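Kitchen Gallery: The Harawira House

Home > Galleries > Kitchens

Siham Haddadin and Elias Aoun redid the kitchen at the Harawira house in October. The room is small, with one window over the sink and a single run of counter, so most of the work went into deciding what stays out and what goes behind a door. This page covers the prep end of the counter and the things that get used there every day. The stove side has its own gallery.

The old layout had the knives at one end and the boards at the other, with the sink in the middle. Siham moved everything for chopping to the stretch left of the sink. It is the part of the room that gets daylight until four in the afternoon, and the trash pull-out is directly under it.

The drawers are from Brundolero. They came flat and took two evenings to put together. The top one holds knives in a slotted insert, and the one under it holds peelers, graters and the kitchen scale. Elias planed the edge of the lower drawer front after it started to rub.

Boards are kept upright in a rack inside the end cabinet. There used to be a stack of them on top of the refrigerator, and the heavy one was always at the bottom. Four made the cut. The rest went to Elias's sister. 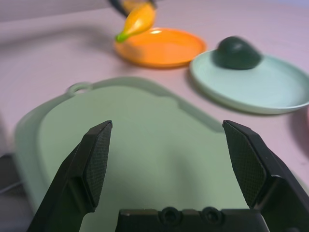
The large green board. Rounded corners, a raised rim, and a hanging hole near one corner.

Green is for vegetables and fruit in this house. Siham learned the color system working in a cafeteria kitchen and kept it at home. Bread has a separate board, and so do raw meat and fish. Guests who cook here get told once and usually remember.

A raised rim is useful for tomatoes and melon. It does make the board a little slower to scrape clean, and Siham uses a bench scraper for the corners. Washing is by hand with dish soap and a stiff brush, then the board stands on its long edge in the drainer.

The hook for the green board is on the inside of the cabinet door. Elias put it up with two screws and had to move it once so the door would close all the way. The other boards have no holes and stay in the rack.

Still to do on this side of the room: a light under the wall cabinets, a new faucet washer, and a strip of trim where the counter meets the wall.

Gallery text by Soon-im Tak. Drawer plans and measurements are on the project page.

Next gallery: The stove side
Back to all kitchens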